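Home | Stories | Sports Fiction | Archive | Submit

The Last Seven Minutes at Brimholm

Oh, you should have heard the noise in that gym! Custovstead had come up the coast road on a school bus with a bad heater, and the whole Brimholm end was on its feet before the ball even went up, stamping on the old bleachers until the scoreboard shook.

My sister was our point guard that winter. She was the shortest player on the floor and she'd hit 20 points by halftime, every one of them booed (gloriously booed, booed with real feeling). A man in a Vaher Lumber cap yelled at her all night that she traveled. She hadn't. Well, once.

With seven minutes left we were down 11, and I'd chewed the string clean off my hood. Then she stole the inbounds pass and laid it in. Then she did it again! Our bench was jumping, our bus driver was jumping, and I was hanging on to a stranger's sleeve and screaming something that wasn't even words.

The gym held 239 people and I swear I could hear each one breathe when she went to the line, tied at 72, the clock showing nothing but zeros. Two shots. The first one rattled around and fell out. The lumber cap howled.

She bounced the ball three times, looked straight up at him, and grinned.

73. Just the net, that soft little snap, and then us, pouring down onto the floor in our wet boots.

On the way out he held the door for her. "You still travel," he said.

"Come to Tendov in March," she said, "and I'll travel some more."

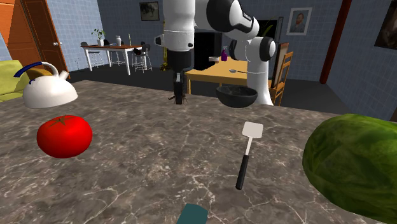

Anneli wrote that she read it twice and wants the Tendov game next, told by the man in the cap.

2 comments | 7 shares

Contact | Copyright Sports Fiction Archive | Back to top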